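4.2 Errands after dark

Fetching the trash cart back from the curb is the chore most often promised on a robot's behalf, and it has the bad manners to fall due at night. Indoors, the Oraneo base crossed the kitchen in all 7 of our trials and earned a good deal of praise for it. Outside, the floor is still flat. What changes is the light, and a planner that is happy under a ceiling lamp becomes a nervous houseguest. 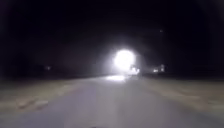

Our complaint is with the range of brightness. Pavement close to the robot is easy enough to label as drivable. The trouble starts farther out, where one strong light can wipe out whatever stands beside it. Núñez's rule for the Ernstead trials was blunt: a machine that cannot tell a post from a neighbor should not be sent for the mail. 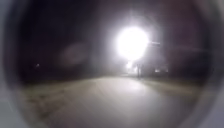
4.3 Glare and the drivable surface

We labeled 703 night views by hand, a chore no machine offered to take over. Pavement and verge were marked separately, and anything lost in glare was marked unknown. 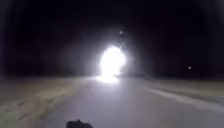 The Kincaid segmenter dislikes "unknown" and will guess. In 580 views it called the glare open road, with a confidence we can only envy.

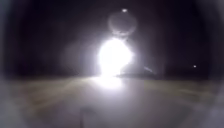

Figure 4. Strong light low over pavement at night, with its reflection on the surface.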